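Home | Archive | Subscribe | About

The sticky note under the keyboard

July 2019 — by the Kendthorpe Online Safety Newsletter desk
2 min read

In May we asked readers to send in the answers they had given to security questions over the years. We did not want the passwords, just the questions. Several of you sent the passwords anyway, and we have deleted them, and you should go change them now. We'll wait.

We got 102 replies. Of those, 89 had used the real name of a real pet, and 35 had also put that pet's name on a public profile, often with its birthday and a party hat. A stranger with a free afternoon could be inside your email before the coffee was ready.

The trouble with security questions is that they were dreamed up when finding out where somebody went to high school took some effort. Now it takes a search box. Those cheerful quizzes that ask for your first car and the street you grew up on, so as to reveal which type of sandwich you are, have been collecting the same answers for years. You are probably a tuna melt. You have also told the internet how to reset your bank login.
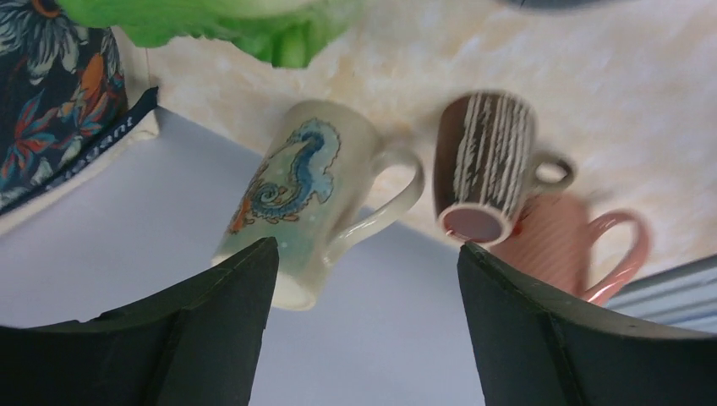
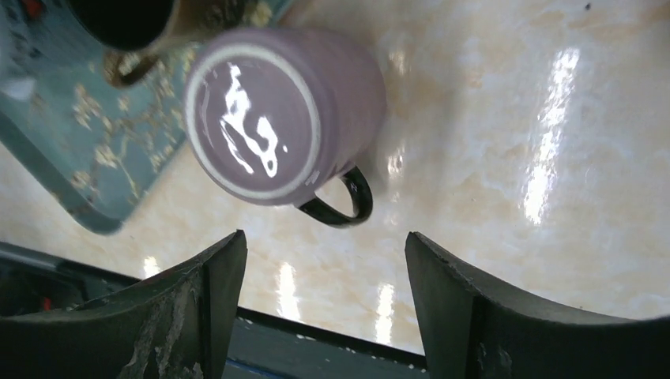
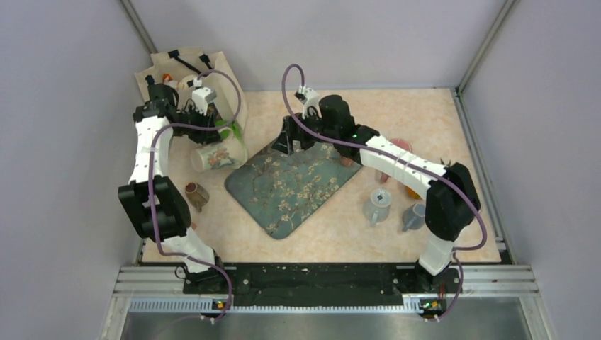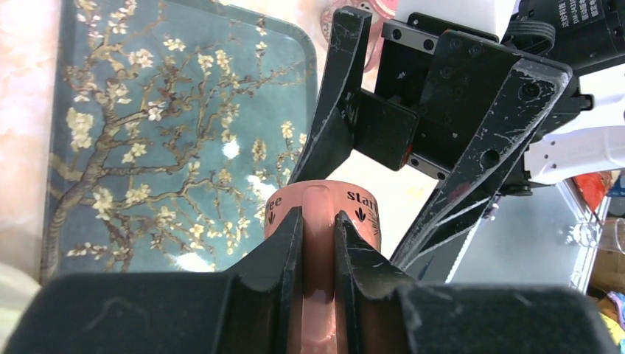

Mugs in the first two, a cup in the last.

So, lie. There is no rule that says your mother's maiden name has to be your mother's maiden name. The form can't check. Tell it she was born a Trombone, or better still, give it a string of nonsense and keep that nonsense in a password manager next to the password it goes with. Use a different lie for every site — one lie used everywhere is a password you have forgotten to treat as one.

A reader from the Long Street branch library points out that this can get awkward on the phone. She once had to tell a very patient clerk that her favorite teacher was "gravel lampshade 2." The clerk said thank you and moved on. They have heard worse.

If a site lets you skip the questions and use an authenticator app or a hardware key, take the offer. Save the backup codes somewhere other than the phone that the app lives on. We got two letters about that last month, both fairly sad.

And check your old accounts. The photo-sharing site you joined for one wedding still has your answers on file, and it may not be guarding them with much enthusiasm. Log in, change what you can, and close it if you can find the button, which will be gray and very small.

Next issue: public Wi-Fi, and what we found when we read the terms at the Gallo Café all the way to the end.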